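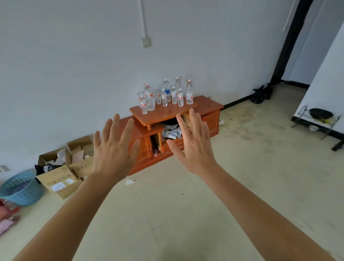

## Kathleen Hayes on clearing out her mother's house

I've wanted to talk to Kathleen for ages, so when she said "come by, but you'll have to sit on a box," I was there in ten minutes flat! She spent most of last winter emptying the house in Trirthorpe where she grew up, and now half her old neighbors call her when they've got a parent's place to sort through.

I asked where she started. "The kitchen, which was dumb," she said, laughing. "Every spoon has a story in a kitchen. I sat on the floor with a gravy boat and cried, and that was my whole first day. Start with the bathroom. Nobody cries over shampoo."

Her brother-in-law, Andor Lengyel, wanted to rent a dumpster and be done by November. They had words about it (she wouldn't tell me which ones). In the end they settled on 3 piles: keep, give, and ask Hajnalka. Hajnalka Magyar is her older sister, and she lives far enough away that everything had to go by phone.

"Poor Hajnalka," Kathleen said. "I'd call her up about a bag of old receipts. She'd say toss it, I'd say are you sure, and she'd hang up on me."

The paper was the worst of it. Eight years of electric bills, plus warranties for things that were long gone. She read every sheet before it went in the recycling, and I'm glad she did, because tucked in with the coupons was an envelope with $360 in it and a note that just said "tires."

Did she buy tires? "I did! I needed them anyway."

She kept the gravy boat too. It was on the windowsill the whole time we talked, full of rubber bands.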